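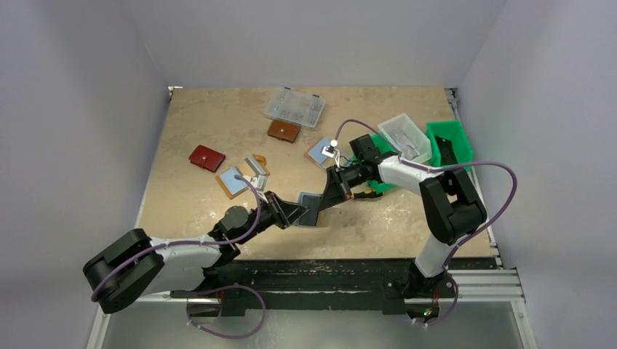 Le plan de travail, c'est mon endroit préféré de la maison ! On y pétrit, on y recoud un bouton, on y trie le courrier, et forcément il prend cher. Après pas mal d'essais (et quelques bêtises), voici comment j'entretiens le mien, et les deux ou trois autres surfaces de la maison.

Le nettoyage de tous les jours

Une éponge douce, de l'eau tiède, une goutte de liquide vaisselle. C'est tout ! On rince avec un chiffon propre et surtout on essuie, parce que les traces viennent presque toujours de l'eau qu'on laisse sécher toute seule. Les torchons en coton usés font merveille, bien mieux que l'essuie-tout. J'en ai toujours quatre ou cinq en rotation, lavés sans adoucissant.

Le vinaigre, oui, mais pas partout

Sur le stratifié, le verre ou la faïence, je dilue un verre de vinaigre blanc dans 500 ml d'eau et je mets ça dans un vieux pulvérisateur bien rincé. Sur le marbre et les pierres calcaires, jamais ! L'acide attaque le poli et laisse des auréoles mates. Même chose pour le citron : on prend vite l'habitude de le couper sur une planche. Pour la pierre, du savon noir très dilué ou du savon de Marseille, et rien d'autre.

Si vous ne savez pas ce que vous avez chez vous (un décor marbré peut tromper son monde), touchez : la pierre est nettement froide sous la main, le stratifié beaucoup moins. Dans le doute, faites comme si c'était de la pierre.

Les taches qui résistent

Gras : terre de Sommières, une bonne couche, on laisse toute une nuit et on aspire. Je trouve ça magique à chaque fois.

Café et thé : pâte de bicarbonate et d'eau, un quart d'heure de pose, on retire sans frotter. À tester d'abord dans un coin, surtout sur une finition brillante.

Stylo bille : un coton à peine humide d'alcool ménager, sur le stratifié seulement. C'est Kalkidan Zeleke, ma voisine de palier, qui m'a donné le truc après un après-midi de coloriage un peu libre.

Colle d'étiquette : de l'huile de cuisine, dix minutes, puis du liquide vaisselle. L'étiquette de mon bocal Getitz tenait depuis juin, elle est partie d'un coup !

Le bois

Une planche ou un plateau en bois brut, ça se nourrit. Huile de lin ou huile minérale alimentaire, en couche très fine, dans le sens du fil, et on essuie l'excédent au bout de vingt minutes. Attention aux chiffons imbibés d'huile de lin – ils peuvent s'enflammer tout seuls s'ils restent en boule. Je les étends bien à plat dehors jusqu'à ce qu'ils soient secs.

Les joints et les bords

C'est là que tout se cache. Une vieille brosse à dents, du bicarbonate, un peu d'eau chaude, et on va doucement. Pour les profilés et baguettes en métal, un chiffon microfibre suffit. Évitez la laine d'acier, qui raye et laisse parfois des points de rouille. Si le joint en silicone a noirci en profondeur, inutile de s'acharner : on le découpe au cutter, on dégraisse, on laisse sécher vingt-quatre heures et on en refait un neuf. Le mien m'a pris une petite heure, ruban de masquage compris, et j'étais très fière du résultat – il est presque droit !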